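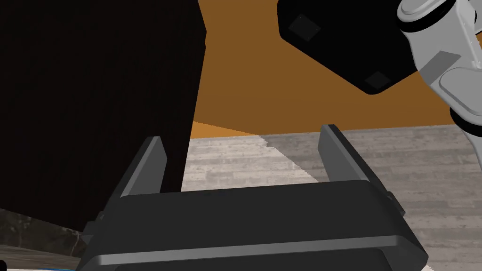 Kedir Hailu and Oksana Dovhaniuk, Kendholm Robotics Laboratory
Speaker notes, Cukthorpe Workshop on Simulation for Manipulation, March 2021

Opening. Thank the chair. Leave the first slide up while the room settles. State the question once: does a policy trained on wrist views in simulation improve when the rendering is varied, or only when the number of demonstrations grows?

Slide 1. This is a wrist view from the simulator. Point to the two open fingers, then to the second arm at upper right with its black end-effector. Mention the large dark object on the left. It hides a good part of the workspace, and views of this kind are central to the talk.

Slide 2. Method. We collected 300 simulated demonstrations across 6 two-arm tasks. Wall color, floor texture and lighting were redrawn for each episode in one training set and held fixed in the other. All other settings were identical. Ustyna Pavliuk wrote the scene sampler; please credit her here.

Slide 3. Occlusion. Explain that we did not remove demonstrations in which an object blocks the wrist view. An earlier version of the study did so, and the resulting policy hesitated whenever one finger was set against a dark surface. Pause for questions on this point — it drew the most comment at Kisstead.

Slide 4. Results. Each policy was tested 40 times per task. The varied set did better on five of the six tasks. The exception was the handover, where the two sets were level. Do not claim more than this. Training was repeated with 5 random seeds, and the spread is shown on the chart.

Slide 5. Limits. All results are from simulation. Trials on the physical arms are planned for May under Oleksandra Pylypenko. If asked about depth input, refer the question to Zakhar Savchuk, who is in the audience.

Close with the contact slide and the link to the scene files.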